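Print this page | E-mail this page
Reading time: 2 minutes

Motorcycle Sport Management
Handout: Rider Contracts and Team Changes

A rider contract in circuit racing normally covers one or two seasons. It sets out the basic fee, any bonuses for results, the number of promotional days and the date by which either side must say whether it wishes to continue. Students should know the difference between an option held by the team and an option held by the rider.

The case used in this unit is the Cetora team, based at Rustthorpe. Its rider, Farías, signed for 2 seasons, with an option in the team's favour. The team completed 1,146 laps in testing and 2,095 at race meetings over that period, and Farías scored 57 points in the second championship season. The option was not taken up, and he moved to Rastido for the following year.

Three clauses should be read closely before the seminar: notice, image rights and release for testing. The release clause is often overlooked. It decides whether a rider may test for a new team before the old contract ends, and it usually requires plain clothing and no public comment.
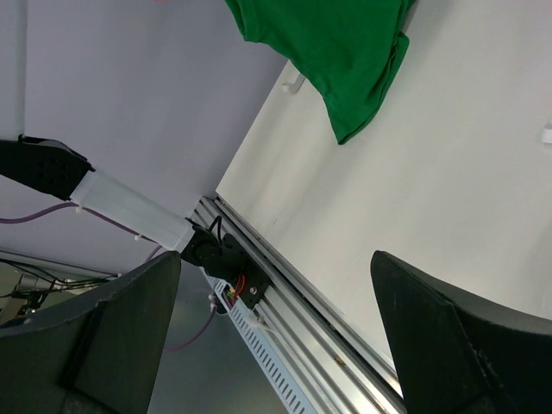 When may a rider first test for a new team?
The date depends on the release clause. Where the contract is silent, the rider must wait until it expires or obtain written consent from the present team.

Written answers on the Farías case are due in March. Please attach a copy of the clause summary sheet.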